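The long life of the kitchen tablecloth

For most of the last century a tablecloth was something you owned whether you liked it or not. It came with the wedding, or from an aunt, and it lived in a drawer with the good napkins. Then wipe-clean tables arrived, and meals moved to the sofa. By the time my own generation set up home, the cloth had become something for Christmas and for hiding scratches.

In Trosumstead, where the weaving sheds once ran along both sides of the river, the change was hard. The town made checks and plaids for kitchens, never the white damask that went to hotels. At its height the largest mill, Zorasell, had 706 people on its books. When it stopped weaving household cloth there were 18 left, most of them in the finishing room.

The building is still there. The upper floors are flats now, and the ground floor is a shop that sells cloth woven elsewhere to the old patterns. The pattern books survived because they were used to prop up a shelf in the dye store. They hold 231 designs, each with a snipped sample and a note of the yarns in brown ink. Many were only made for a season or two. The pinks sold badly in winter, according to the margins, and February was always the month for clearing them.

What strikes you, turning the pages, is how practical it all was. Plaid hides tea. A busy check forgives gravy in a way that plain linen never will. Buyers wanted cloth that could be boiled and put back on the table by supper, and they judged it by how it felt after a year – stiff cloth was sent back.

Prices have gone the other way. A Tavares cloth, plain weave, seats six, now costs nearly 100 pounds, and the shop sells out of them each spring. Second-hand ones go for much less, and a worn one is often better.

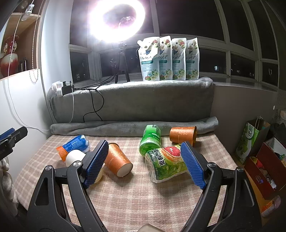 Clistitz, Jul 25, 2023

The market in Clistitz is a good place to look. Old table linen is sold by the pile on the far side of the square, folded small, so ask to open a piece out before you pay. Hold it up to the light for thin patches along the fold lines. A mark in the middle matters less than a frayed hem, and either can be lived with.

Wash it warm, dry it flat if you have the room, and iron it while it is still damp. After that it should be left on the table and used.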